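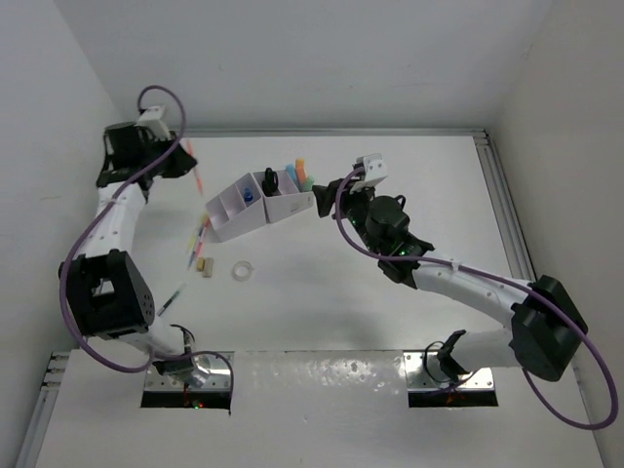
## Getting a usable scream on a home demo

14 January 2022

Most guides to recording harsh vocals want you to buy something first. I've tried a lot of what they push and I'm not convinced by much of it. What I did for the Brurndale demo cost me a mic stand.

1. Warm up by humming, then talk loudly for 2 minutes. I doubt the "secret" warm-ups sold online do more.
2. Stand back from the mic and leave it there. Cupping it looks great on stage and sounds like mud on tape.
3. Set your level on the loudest scream in the song, not the verse.
4. Roll off everything below 100 Hz. People will tell you this kills the body of the voice. Try it with the bass playing and see if you can hear a difference.
5. Compress lightly. If the take is weak, squashing it gives you a louder weak take.
6. If it's harsh, pull down a little near 3000 Hz - with the guitars on, never solo.

Doubling is oversold too. On "Hikurby" we stacked four screams and kept one.

Stop if it hurts. Anyone who says pain is part of learning should be ignored, and I'd say the same of 20 takes in one night.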